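본문 바로가기
홈 > 입주 준비 안내서 > 4. 쓰레기 자리 만들기
Skornton 단기임대 세팅 가이드
최종 수정 2020년 3월 26일

4. 쓰레기 자리 만들기 (벽걸이 봉투 + 바닥 통)

3장 청소 끝낸 다음에 하는 작업. 바닥 아직 안 밀었으면 3장부터. 순서 바꾸면 두 번 일함.

4-1. 준비물

접착식 고리 (Prekum 소형, 방 하나에 2개. 하나는 예비)
검정 비닐봉투
작은 원형 통, 뚜껑 없는 것
마른 천, 알코올 솜
가위
연필 (고리 위치 표시용)

봉투는 Nosard 창고 선반 맨 아래칸. 묶음당 100장. 뜯은 묶음부터 먼저 쓸 것. 새 묶음 뜯었으면 재고표에 바로 적기. 나중에 적는다고 하고 안 적은 묶음이 지난 10월에만 18개였음.

4-2. 자리 고르기

1) 문 열리는 쪽 피하기. 문짝에 봉투 걸려서 찢어짐.
2) 난방기, 콘센트 옆 금지.
3) 벽이 평평한 곳. 벽지 들뜬 데는 고리 안 붙음.
4) 통을 바로 밑에 둘 수 있는지 확인. 봉투 아래로 통 들어갈 공간 있어야 함.
5) 애매하면 책상에서 손 뻗어 닿는 벽. 멀면 입주자들이 안 씀.

주의: Mac Mathúna 동은 벽 도장 새로 한 방이 있음. 방 번호는 관리실 게시판. 해당 방은 고리 부착 보류하고 통만 놓고 나올 것.

4-3. 고리 붙이기

1) 연필로 살짝 표시. 진하게 긋지 말것.
2) 알코올 솜으로 닦고 완전히 말리기. 덜 마르면 떨어짐.
3) 뒷면 필름 떼고 수평 맞춰서 붙이기.
4) 엄지로 꾹 누르기. 속으로 천천히 32까지 세고 손 떼기.
5) 바로 걸지 말 것. 고리 포장지에 적힌 대기시간 지키기. 그동안 4-4 하면 됨.
6) 연필 자국 지우기. 이거 자꾸 빼먹음.

주의: 한 번 뗀 고리 재사용 금지. 붙는 것 같아도 밤에 떨어짐.

주의: 무거운 것 걸지 말라고 입주자 안내문에 써 있지만 다들 가방 겁니다. 안내문 꼭 벽 옆에 붙여둘 것.

4-4. 통 준비

1) 통 안쪽 물로 헹구고 마른 천으로 닦기.
2) 얼룩은 안 지워져도 냄새 없으면 그대로 사용. 수세미로 박박 문지르면 긁힌 자리에 때 더 낌.
3) 금 간 통은 폐기. 테이프로 때우지 말기.
4) 카펫 방은 통 바닥 물기 한번 더 확인. 젖은 채로 놓으면 카펫에 동그란 자국 남고 그거 빼는 데 반나절 걸림.

통은 젖은 것, 부스러기용. 봉투는 마른 쓰레기용. 섞지 않게 안내문에 표시되어 있음 (첨부 안내문 둘째 줄).

4-5. 봉투 걸기

1) 봉투 한 장만 뜯기. 두 장 붙어 나오는 경우 많으니 손끝으로 비벼서 확인.
2) 한번 털어서 펴기.
3) 윗부분 한데 모아 쥐고 비틀기. 목이 가늘어질 때까지.
4) 매듭 짓고 매듭 부분을 고리에 걸기.
5) 몸통은 벽에 납작하게 붙도록 손바닥으로 쓸어내리기.
6) 밑단이 통에 닿으면 너무 낮은 것. 매듭을 더 아래에 다시 묶기.

참고: 위를 묶어 거는 건 입주 전 보관용임. 실제로 쓸 때는 입주자가 매듭 풀고 입구 벌려서 손잡이처럼 한쪽만 걸어 씀. 너무 세게 묶어두면 못 풀고 찢어버리니 적당히.

참고: 봉투 얇아서 손톱에 잘 뚫림. 당길 때는 손가락 끝 말고 면으로 잡기.

4-6. 주변 정리

1) 뜯고 남은 비닐 조각 줍기. 카펫 위 검정 조각은 서서 보면 안 보임. 쪼그려 앉아서 볼 것.
2) 걸레받이 쪽에 조각 잘 붙음. 정전기 때문. 손으로 떼야 함, 청소기로 빨면 노즐 막힘.
3) 남은 봉투는 벽 쪽에 쌓아두지 말고 접어서 묶음에 다시 넣기.
4) 천 종류는 따로. 비닐이랑 한 더미로 두면 통째로 버려지는 사고 남.
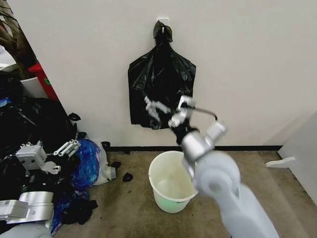 읽는 시간 2분

검정 봉투는 흰 고리에 매듭으로 걸고 몸통은 벽에 납작하게, 작은 통은 봉투 바로 밑. 위치는 이대로 맞추면 됨. 카펫에 떨어진 검정 비닐 조각과 왼쪽 더미는 4-6에서 치울 대상. 더미까지 빠져야 완료 표시 가능.

4-7. 확인표

고리 흔들어도 안 움직임
매듭 손으로 풀림
밑단이랑 통 사이 간격 있음
통 안 비어 있음
카펫 위 조각 없음
걸레받이 따라 조각 없음
남은 봉투, 천 회수함
안내문 붙임

하나라도 빠지면 완료 체크하지 말고 메모란에 사유 적기. "나중에" 라고만 적는 건 사유 아님.

4-8. 자주 생기는 문제

고리가 떨어짐
벽 먼지 아니면 덜 마른 것. 새 고리로 4-3 처음부터. 자리는 손바닥 하나만큼 옆으로 옮기기.

봉투가 자꾸 부풀어 보임
안에 공기 찬 것. 매듭 풀고 아래서 위로 쓸어올려 공기 빼고 다시 묶기.

봉투가 찢어짐
그냥 교체. 찢어진 건 버리지 말고 부스러기 싸는 데 쓰고 그다음에 버리기.

통이 자꾸 넘어짐
카펫 울은 자리. 벽 쪽으로 바짝 붙이거나 카펫 먼저 펴기 (3장 참고).

통이 모자람
창고에 없으면 관리실 신청서. 다른 방 통 빼오지 마세요. 그 방 또 가야 됩니다.

4-9. 퇴실 때

1) 봉투 내용물 있으면 묶어서 배출, 비어 있으면 상태 보고 재사용.
2) 고리는 아래로 천천히 당겨서 떼기. 앞으로 확 당기면 벽 도장 같이 떨어짐.
3) 자국 남으면 알코올 솜. 그래도 남으면 메모란에 적고 두기.
4) 통은 헹궈서 뒤집어 말린 후 창고로.

주의: 고리 떼다가 벽 상했으면 숨기지 말고 당일 보고 바랍니다. 메꾸는 건 따로 담당이 함. 직접 퍼티 바르지 말것.

이전: 3. 바닥과 카펫
다음: 5. 침구 꾸러미 놓기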